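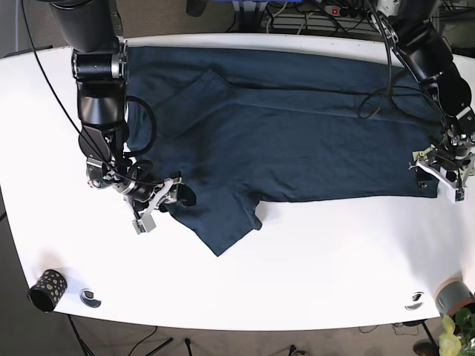
Sep 1, 2022. Rater agreement on the short-course skills checks, second pass. Export from Rulex came through this morning with 2334 scored items, covering 37 trainees at the Beyene and Rerkarum sites. Duplicates removed by trainee ID plus item code plus rater initials. The first pass keyed on trainee ID and item code only and threw away legitimate second ratings, so all agreement figures in the previous entry are void. Item wording is still the main suspect for the low-agreement items. "Garment correctly prepared" in the laundry and retail module is the worst offender: a dark navy T-shirt spread flat on a white table and partly folded, with creases still visible in it, can be scored as prepared or not prepared depending on whether the rater reads the word as "laid out" or "finished". Split into two items, LR-4a (laid out flat) and LR-4b (folded to the site standard), each yes/no.

Method for this pass. Double-rated items only. Weighted kappa, linear weights, on the four-level items; plain kappa on the yes/no items. Confidence intervals by bootstrap over trainees, not over items, as items within one trainee are clearly not independent. Seed fixed and written in the header of the script. Items with fewer than 10 double ratings are reported as "insufficient" and left out of the summary table. The cutoff is arbitrary and should be revisited if the October intake is larger.

Results, short form. Customer contact items: good agreement at both sites. Safety items: high raw agreement, poor kappa. Nearly every trainee passes them, so the statistic has very little to work with. Do not report kappa alone for safety. Give raw agreement beside it and show the marginals. Laundry and retail: poor, driven by old LR-4 and to a lesser degree LR-7 ("works at an acceptable pace"). No reference pace is stated anywhere in the rater guide. Checked the printed copy and the file copy; same text.

Rater drift. Plotted mean score against order of assessment for each rater. Two raters at Rerkarum get more lenient toward the end of a session. Sessions there run about 30 minutes longer than at Beyene, with no break built in. The slope is small and the interval for one of the two includes zero. Noted, not acted on. Would need the same raters on a shorter session to say anything useful.

Problem with time stamps. Rulex stores the time the form was submitted and does not keep the time it was opened. Some raters fill in paper first and enter everything together afterward, which gives a run of forms with nearly the same stamp. For those sessions the order above is the order of entry. Flagged with P in column M. Drift plot redone without the P sessions; same direction, wider intervals.

Flodulo link. The plan was to pass the item results to Flodulo so that a trainee who misses an item gets booked for the matching unit. Held for now. With old LR-4 scored the way it was, we would be booking people for a repeat unit on the basis of which rater they happened to get. The customer contact items could go over now. Zulkifli Ngau agrees on holding the rest but wants LR-7 fixed in the same release to avoid two rounds of rater training. Fine with me if the wording is ready in time.

Draft wording for LR-7: "Completes the set number of pieces within the time given on the task card." Needs a time on the task card. Sites have to supply it, and they may not be the same for both. If they differ, LR-7 cannot be pooled across sites and the summary table needs a split row.

To do:
Send LR-4a and LR-4b to both sites for comment.
Ask Beyene for its folding standard in writing. The Rerkarum one is already in the binder, tab 3.
Rerun with the old LR-4 excluded and compare module totals.
Correct the previous entry: strike the agreement table, initial it, refer forward to this page.
Ask Rulex support whether form-open time can be switched on.

Script and cleaned export are in the shared folder under agreement/pass2. The raw export is read-only. Leave it that way.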